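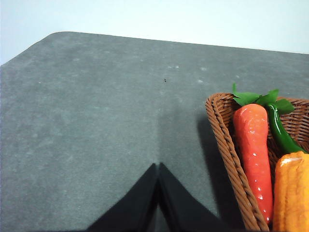 Elli Nieminen wrote in to ask whether a handmade dinner plate can really survive a family that loads the dishwasher like it's throwing horseshoes, and whether the Doltow set was worth saving up for. Yes and yes, Elli! I've been eating off mine since February and I have a lot to say.

## Doltow stoneware dinner set, in Oat

Doltow is a small pottery that throws its bowls and presses its plates over plaster forms, then trims and glazes everything by hand. The set I bought has dinner plates, side plates and a low bowl they call the Sugawara (named for a glaze recipe, according to the card in the box). I ordered through Stokia, and it took 3 weeks to arrive, packed in shredded paper that I'm still finding under the couch.

**The plates.** I love them. The rim turns up just enough to hold gravy, and the foot is sanded so smooth that you can drag one across a bare table without wincing. They're heavier than what you get at a big store, and if your wrists bother you, pick one up before you buy. No two are quite the same width, so the stack leans a little. Mine leans left.

**The bowls.** These are what I'd buy again tomorrow. Wide, shallow, perfect for pasta or for soup with too much bread in it. The glaze pools at the bottom into a sort of toasted honey color, and every bowl does it differently (my daughter has claimed one and will trade it for nothing).

**Wear.** The dishwasher hasn't hurt them. Knives do leave gray marks on the matte glaze, and those came off with baking soda and a damp sponge. I chipped one side plate on the faucet, completely my fault, and Doltow sold me a single replacement without making me buy another set. The new one is a shade pinker. I've decided I like it.

**The clay.** Each piece has a stamp on the foot with the batch and the maker's initials. My big plates are from batch 1471, initials W.H., and when I emailed to ask, I got a cheerful note back from Wilmer Henao himself! He told me the clay body is mixed down the road at Illuvbridge and that the trimmings get soaked and used again. I asked if that changes the color and he said a bit, yes, and to expect more speckle in the next batches.

**What I'd change.** The mugs. I bought 2 and the handles are too small for my fingers, plus they get hot in the microwave. I'd also like a serving platter, please, somebody.

The side plates are $100 for the box, the dinner plates more than that, so we built ours up slowly. Start with the bowls.

*Updated Jun 6, 2025, with the note on replacements.*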